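A Morning at Caron Ranch, Phase Two
24 Mar 2021
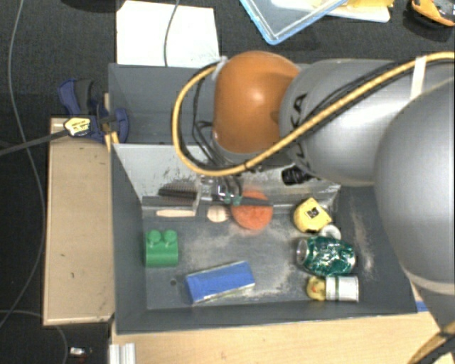

Orange joint, yellow cable, and a bin of small objects under the arm.

The sign at the turnoff says Caron Ranch. There has never been a ranch. There was a gravel pit, then a long argument, and now there is Phase Two, which the developer, Drirnel Land, opened to visitors this month with a tent, a map on an easel and a very large urn of coffee.

I drove out because the county hearing on the rezoning is coming up and I wanted to walk the dirt before I had to read the traffic study. The drive from downtown took 27 minutes, which the brochure describes as "moments." Parking was on what will someday be the pickleball courts.

The basics, for those who haven't followed it. Drirnel bought the parcel from the old Killix sand and gravel company, 1259 acres in all, including the wash, the hillside and a strip along the highway that no one seems to have wanted. Phase One is built and mostly sold. Phase Two is staked. The full plan calls for 4000 homes, a school site, a fire station site and a grocery store site. The word "site" does a lot of work on that map. I asked whether the grocery store had a tenant and was told that interest had been strong.

Tours went out in a shuttle van, and mine had a retired couple from out of state, a man who sells pool equipment, and me. We stopped first at the model homes. There are 2 of them finished, the Ovico and the Ovico Grand. The Grand has a longer hallway. Both have a kitchen island you could land a small plane on and a third bedroom that would hold a crib or a determined teenager. I liked the back patios, which face the hills and are deep enough to give real shade in the afternoon. The retired couple liked them too, and went back for a second look while the van idled.

Next came the wash. The original plan had it in a concrete channel, and the neighbors downstream objected for most of a winter. The current plan leaves it natural with a trail along the east bank. The guide called this "our commitment to the desert." I sat through those meetings and remember it going a little differently, but the trail is a good one. We walked the first stretch. Somebody has already put in a bench, facing the water tank.

The hillside is where the trouble will be. The stakes with pink ribbon run a good deal higher up the slope than I had pictured from the drawings, and the zoning request would allow the lots up there to be split. From the top stake you can see Phase One, the highway and, on the far side, the back of the outlet mall. From the outlet mall, I suppose, you will be able to see the houses. The pool man asked what a view lot costs. Prices have not been released. Interest has been strong.

Water came up, as it does. Drirnel has a letter from the utility and had a copy on the table in the tent, under a rock. It promises service to Phase Two and says the later phases will be "evaluated." I asked for a copy to take home and got one — with a tote bag.

The road is the other open question. Right now everything in Phase One empties onto a single two-lane road with a stop sign, and the widening doesn't begin until the county and the developer agree on who pays for the bridge. I left at lunchtime and waited behind four cement trucks and the shuttle van.

The tours continue through the end of March. Wear closed shoes, bring a hat, and ask to be taken up the hillside, because the regular route stops at the wash. Written comments on the rezoning can be dropped off at the county planning counter.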